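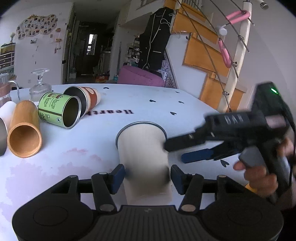 Paper cup between the blue finger pads, heart-print tabletop.

2022-01-22
Notebook: O. Amadi
Falls from doorways, Cornlow suburban line. Second pass on the record set.

Carried over from the last entry: the station registers and the hospital intake sheets do not agree on where people fell. The register gives the station that reported the fall. The intake sheet gives whatever the companion or the police constable told the desk. Neither is a location in the sense we need. Hadiza has been keying both into separate columns and leaving the third column (trackside marker) blank unless a marker number is written down somewhere. Keep doing that.

Set as of this morning: 361 records. Duplicates not removed. The same fall can appear twice when the injured person was moved from the first hospital to the district one, and the age often changes by a year between the two sheets. Match on train number and hour first, then name. Matching on name first merged two brothers who were on the same train and both went out at the Drorberg curve. Split again by hand, note left in the comments field.

Drorberg curve
Nneka plotted every record that has a marker number. The points bunch on the outside of the curve just past the Drorberg footbridge, down direction. Up direction has almost none. Two candidate explanations so far:
(a) cant and speed through the curve, passengers in the doorway thrown outward
(b) signal mast close to the down track, people leaning out are struck
The two would leave different injuries. (b) should show head and shoulder on the leading side. The intake sheets have an injury line, but it is free text and half of them say "injured seriously" and stop. Not enough to separate (a) from (b) yet.

Clearance to the mast: the drawing we have is from before the ballast was renewed, so the track may have shifted sideways. Do not use the drawing value. Vidar has asked the permanent way office for a measured one. No reply.

Door rig
Remigiusz finished the handhold mount on the mock doorway. Vertical pole, same diameter as stock, strain gauge pair on the lower bracket. Calibrated against hanging weights up to 1000 N. Linear over the range, with a small offset on unloading that goes away after a minute. Logged both directions and kept the unloading curve in case it matters later.

Gauge 2 drifted during the first run. Cause was the connector, not the gauge. Re-crimped, drift gone. The first run is marked void in the log but not deleted.

Ran 8 pulls with the subject standing inside the threshold, one hand on the pole, harness on. Peak force is governed mostly by whether the feet are in line with the door or across it. With feet in line the pole takes nearly everything. Shoulder bag on the outer side makes it worse, as expected. Have not tried a second person pressing from behind, and that is the case which matters most at peak hours. Needs a proper harness point for each person before we attempt it. Remigiusz to drill the overhead beam.

Subject's grip slipped on pull five. The trace shows a clean drop, useful as a reference shape. Hand was dry. A wet-hand series would be worth having before the July timetable, when the rains and the school reopening overlap on that line.

Coding rules, changed today
- "Fell from train" and "fell while boarding" are now separate codes. Old code F stays in the file as a read-only column.
- "Struck by pole" recorded only if a witness or the guard says so. Not inferred from the injury.
- Newspaper reports go in as a source but never as the sole source for age or for the number traveling together.
- Slow and fast services coded from the train number, not from the narrative. Narratives get it wrong often.

Olatunji's export script still writes the hour in local time without a leading zero, and the sort comes out wrong after nine in the morning. Workaround: pad in the import step. Unov loggers are on the same clock now, checked against the station feed.

To do
Hadiza: finish the district hospital sheets, flag any with a companion's statement attached.
Nneka: replot with passenger load per train as background.
Vidar: chase clearance value, ask for the speed board history on the curve as well.
Me: write up calibration, order spare connectors, return the borrowed load cell.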